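Sealing and Care of Stone Worktops: Frequently Asked Questions
Losstead Stone Care
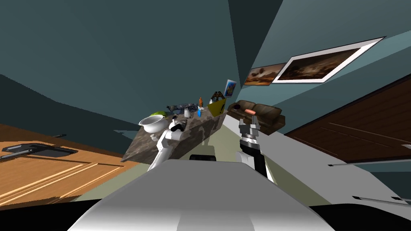 Render: dark marbled worktop with a white bowl.

Which worktops need sealing?
Most granite, and all marble, limestone and travertine. Engineered quartz is bound with resin and should be left unsealed, as the product will sit on the surface and dry to a haze. If you do not know what you have, try the drop test described in the next answer before buying anything.

How do I do the drop test?
Put a teaspoon of clean water on a dry part of the worktop, away from the hob. Leave it for 20 minutes, then wipe it off. If the stone underneath has gone darker, it is taking in water and needs sealing. If there is no change, leave it alone and test again in a year. Very dark stones hide the result, so look across the surface at a low angle with a torch.

How much sealer will I need?
One 600 ml bottle of Drastis is enough for most kitchens, including a small island. Honed stone takes more than polished. Offcuts from your own worktop are the best guide: seal one, note how much it drinks, and scale up from there.

What is the method?
Clean the worktop with a pH-neutral cleaner and let it dry overnight. Work in sections no wider than you can reach. Apply the sealer with a lint-free cloth, keep it wet for the dwell time on the label, then buff off everything left on the surface. Do not let it dry on the stone. Apply 2 coats in total, with at least 3 hours between them. Keep the room aired throughout.

How soon can I use the kitchen?
Light use is fine the next morning. Keep oil, wine and citrus off the surface for a further day. The drop test can be repeated once that time has passed.

I left it too long and now there is a sticky film. What do I do?
Wet a cloth with a little fresh sealer, rub the film until it softens, and buff dry straight away. If the film is more than a day old, use the Clultance residue remover and then start again on that section. Do not scrape polished stone with a blade.

Will sealing stop etching?
No. Etching is acid eating into the calcium in the stone, and it leaves a dull mark even where the sealer is sound. Lemon juice, vinegar and most limescale removers will do it. Marble and limestone are at risk; true granite mostly is not, though some stones sold as granite contain enough calcite to mark. Light etching on marble can be taken out with polishing powder. Deep marks need a machine.

Can I get an old oil stain out?
Usually, given patience. Mix bicarbonate of soda with water to a thick paste, spread it over the stain, cover it with cling film and tape down the edges. Leave it for a full day, take off the film, let the paste dry and lift it away with a plastic scraper. Almost 20 per cent of the stains we are sent to look at need a second go. Reseal the patch afterwards, as the paste will have drawn some sealer out with the oil.

What should I clean with day to day?
Warm water and a drop of washing-up liquid, then a dry cloth. Avoid bleach, cream cleaners and anything sold for descaling kettles.

Do you still sell the Toprak wax?
No. It was dropped from the range in September. Existing tins are fine to use on slate and soapstone - we never advised it near a hob.

Who do I contact about a survey?
Write to Vilém Bartoš at the workshop, giving the type of stone, the finish and the length of the run. Photographs taken in daylight help. Trade customers should quote their account number.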